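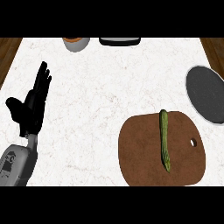 Pongate Stone Soap, 16 oz refill

I started making this stuff for my own kitchen after I ruined a perfectly nice counter with a vinegar spray (yes, I know, I know). Marble hates acid. It leaves those dull little ghost marks that no amount of wiping will fix, and I had a whole constellation of them next to the stove before I figured out what I was doing wrong. So I went looking for a soap with no vinegar and no lemon, and everything I found smelled like a hotel lobby. Pongate is what I mixed up instead!

It's a plain, pH-neutral soap for marble, limestone, travertine and any other stone that gets cranky about cleaners. It's fine on granite too, though granite will put up with a lot more. I use it every night after dinner, and on the bathroom vanity when I remember.

How I use it

Two capfuls in a spray bottle, fill with lukewarm water, tip it over a couple of times. Don't shake it or you'll be waiting on foam all evening. Spray, wipe with a soft cloth, then go over it with a dry one. The dry cloth matters more than the soap, if you ask me. Most of the streaks people write to me about are just water left sitting.

One bottle makes 28 spray bottles' worth, and mine lasts from about Thanksgiving into July.

What it won't do

It won't take out etching. If the shine is gone, you need a polishing powder or a stone person, and if you're anywhere near Salinas I'd call Tiburcio Becerra, who did my counters over. It won't seal anything either. For oil stains, get the Farnska poultice from the other page and leave it on overnight under plastic wrap.

Scents

Unscented, fig leaf, and cedar. Cedar is my favorite, fig leaf outsells it every single month, and I've made my peace with that. Zerrin Akgül blends both of them for me in small batches, so now and then one goes out of stock for a week or two.

Shipping and returns

Orders go out within six business days. Caps are taped for the trip, so peel the tape before you twist. If a bottle leaks on the way, send me a picture of the box and I'll mail another one. Unopened bottles can come back any time. Opened ones can't, but write me anyway if you hate it, I do want to hear why.

Goes with: Farnska poultice, cotton bar cloths, glass spray bottle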